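Parnus Help Desk
Home | Campaigns | Tickets | Members | Log in

We use cookies to keep you signed in. Accept | Settings

Ticket 315: March reminder emails going out with the wrong meeting point
Status: Open, waiting on a reply from Indis

Hi everyone, and thank you so much for being patient with us this week. I know it's a nervous time with the climate march coming up on Saturday, and a lot of you have been fielding worried calls from your local groups, so I'll try to set down everything we know so far.

The short version is that people who signed up through the Mudstead page got a reminder telling them to gather at the Nava bus station, which was our meeting point back in April. The right place is the steps of the Mudstead library. More than 300 people got the wrong message before one of our stewards spotted it and (bless her) wrote to us straight away.
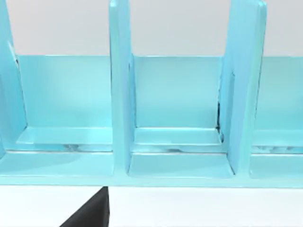 Blue organizer with upright dividers

First I checked the event page itself, and the location there was fine. Then I sent myself a test reminder, which also came out fine, so I spent a good part of the evening thinking I was losing my mind! I tried it again with an address from the old April list, and there was the bus station, plain as day.

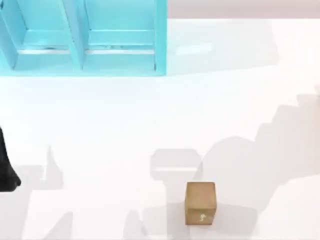

So it looks as if anyone who was already on the April list is still being sent the April template, while new sign-ups get the correct one. I've paused all reminders for the Mudstead event, and the 4 that were still in the queue have been cancelled by hand.

A correction went out at 7 p.m. to the whole list. Indis, who handle our mailings, limit us to 1000 messages an hour, so please give it a little while before you write to say yours hasn't come.
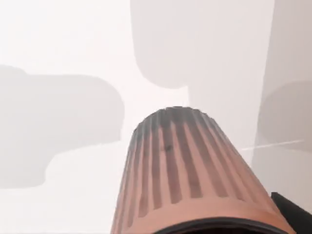

If you're a group organizer, could you please post the library steps in your own chat as well? Put the word "correction" at the top so folks don't skim past it. Coach times haven't changed at all.

I've asked Indis to unhook the old template and I'll add their answer to this ticket. Reminders for Mudstead stay off until then.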